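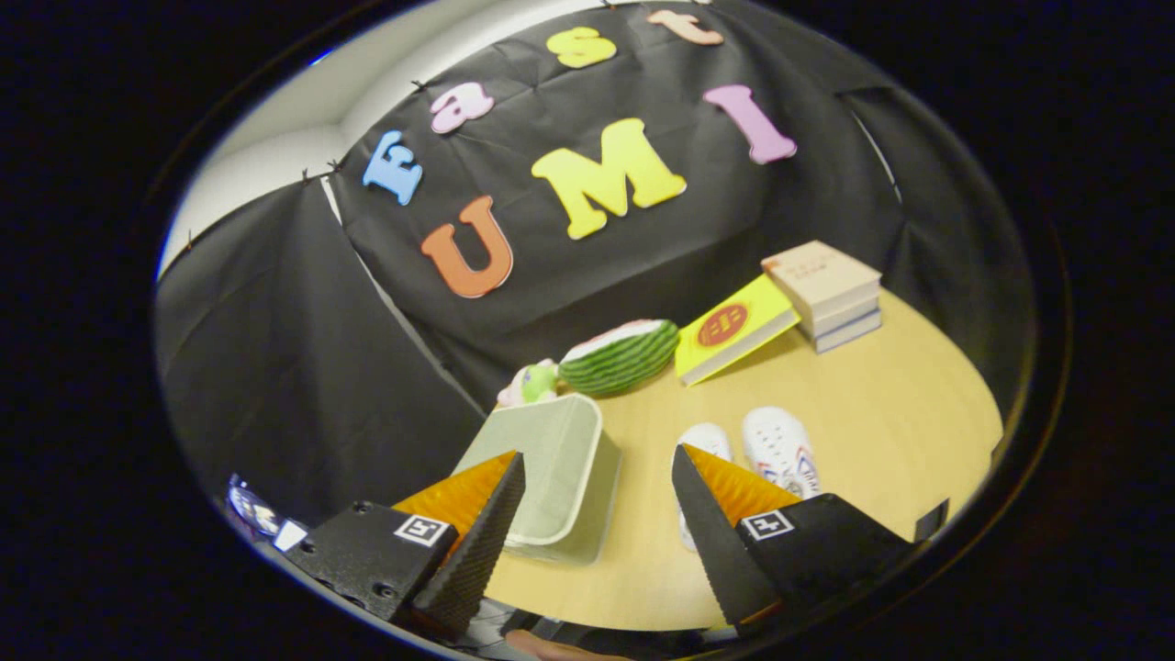
Letras de espuma sobre la tela negra, con la mesa de madera clara delante.

Letras de espuma Treletti: opinión tras casi 2 meses de uso
11 de julio de 2018

Compré el juego en la tienda web de Zandum por 18 euros. Buscaba letras grandes y ligeras para poner nombres sobre un fondo de tela, y estas cumplen. Los colores son suaves y variados: azul claro, rosa, amarillo, naranja, melocotón. Sobre negro se leen bien, también las minúsculas.

El juego trae 63 piezas, con mayúsculas y minúsculas mezcladas. Para palabras cortas sobra. Para frases largas faltan vocales – la "e" se me acabó enseguida.

El grosor es justo. La espuma es blanda y el borde, más claro que el resto, ayuda a distinguir la forma. La "I" es la que más me cuesta poner recta y en la foto está torcida.

La tela va aparte. Uso una negra sujeta arriba con pinzas pequeñas. Se arruga mucho y conviene plancharla antes – yo no lo hice.

Lo peor es la caja, de cartón fino. La mía llegó con una esquina rota y ahora guardo las letras en una bolsa con cierre.

Volvería a comprarlas, aunque preferiría un juego con más vocales.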